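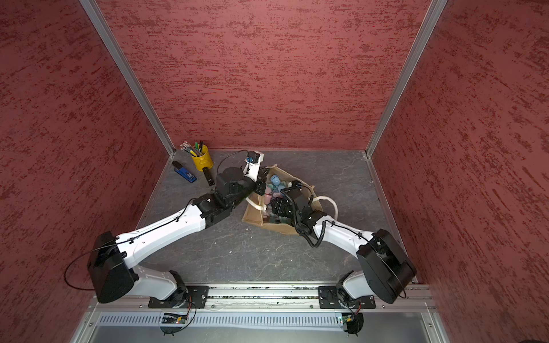 Kenna Guthrie
Following, my neighbor has the same problem with hers and she's already repotted twice!

Ieuan Bowen
So my sourdough starter (wait, wrong tab, sorry) my jade plant keeps dropping leaves. It's in a south window and I water every 14 days. Too much?

2 replies · 3 shares

Emrys Foulkes
Yes. Let the soil dry all the way down first. Mine goes a month in winter and it's been around since 1980, it was my aunt's!

Eifion Vaughan
Could be mealybugs, check under the leaves.

We use cookies. OK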